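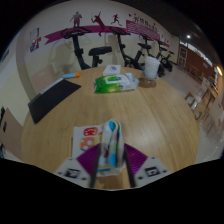 tablefinish_north
Joined: May
Posts: 50

Looking for input on recoating a round wood table in a shared break room. The existing finish is an oil-modified polyurethane, satin, two coats over bare wood. It gets wiped down several times a day with whatever spray is on hand. The top has a honey color with faint grain, and I want to keep that tone, so a water-based product straight over bare wood is out unless it is tinted. The film has gone gummy in a ring near the edge where forearms rest. I tested a spot with mineral spirits and the gumminess did not lift. Plan is to scuff, recoat with Hemis 276 and leave it for a week. Any reason this would fail?

grainfill
Posts: 1000

Yes. Gummy film means skin oil and cleaner have softened the poly. A new coat on top of soft film will wrinkle or peel. Strip that ring at minimum. I would strip the whole top, as a blended edge on satin always shows.

Biren_user
Posts: 276

Disagree on stripping the whole thing. Wash with detergent, rinse, let it dry overnight, then try a fingernail. If it dents, strip. If it does not, sand with 220 and recoat. I have done almost 50 cafe tables this way with the Biren two-part and had two callbacks.

grainfill

Two-part is a different product from what he is asking about. It cures hard by reaction and tolerates more than a one-part does. Hemis 276 is one-part.

tablefinish_north

Did the detergent wash last night. The fingernail dents the ring but not the center. So the ring at least has to come off. 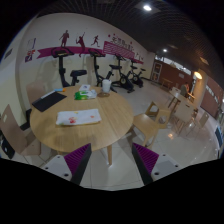

The other constraint is ventilation. The room is in use from 6 a.m. and I can only work evenings, so a strong solvent stripper is not practical. I have a card scraper and a random orbit sander with a Plornon vacuum on it. Is scraping the soft area first a reasonable way to avoid loading the discs?

grainfill

Yes, scrape first. Soft finish clogs paper in seconds. Then 120, 150, 180 over the full top. Stop at 180 for oil-based.

Biren_user

Stop at 220. At 180 you will see swirl marks under satin when light comes in low.

grainfill

You will see swirl marks at 220 too if you skip the hand sanding with the grain. The grit is not the issue.

schmieder_fan
Posts: 1000

Changing the cleaner matters more than either grit. If the spray has ammonia or a lot of alcohol in it, the new coat will go the same way. Put a bottle of diluted dish soap next to the table and take the other one away. Schmieder lists compatible cleaners on the data sheet for each of their finishes. Check if Hemis does the same.

tablefinish_north

The Hemis sheet says neutral pH only, no ammonia. It gives full cure as 30 days, so my one week was too short. I can keep the spray off it that long but I can't keep people off it.

Biren_user

Light use after a week is fine. No wet cloths left sitting on it, no rubber feet. Felt under anything that stays put.

tablefinish_north

OK. Scraping tomorrow evening, full top to 180, hand sand with the grain, three thin coats. Will post back after the second coat.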